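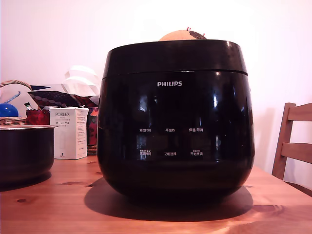
Does rice need rinsing before it goes in the cooker? A couple of rinses in cold water will do it, and your grains will come out nicer and less gluey.

We've had such a lovely pile of letters about rice cookers since January, and I promise I'm getting to them all (slowly, with a cup of tea!). Most of you ask about water, so start with equal cups for white rice and add a splash if you like it softer.
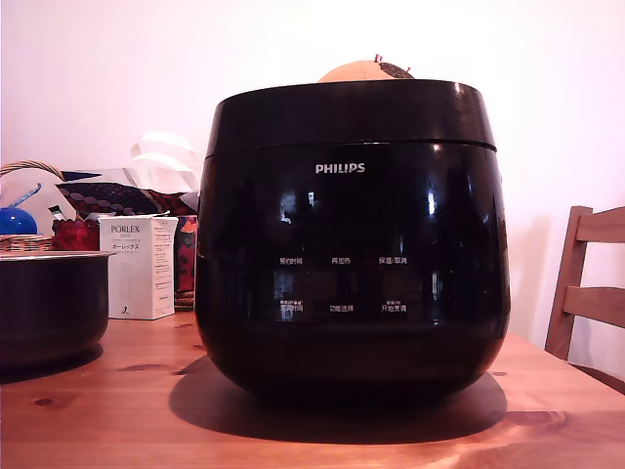
Brown rice wants more water and a good deal more patience, and whatever the colour, please let it rest ten minutes before you lift the lid.

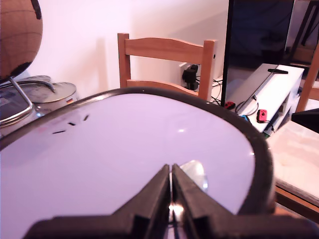
Esko Honkanen writes that he fluffs his with a fork and a dab of butter, and wouldn't dream of skipping either.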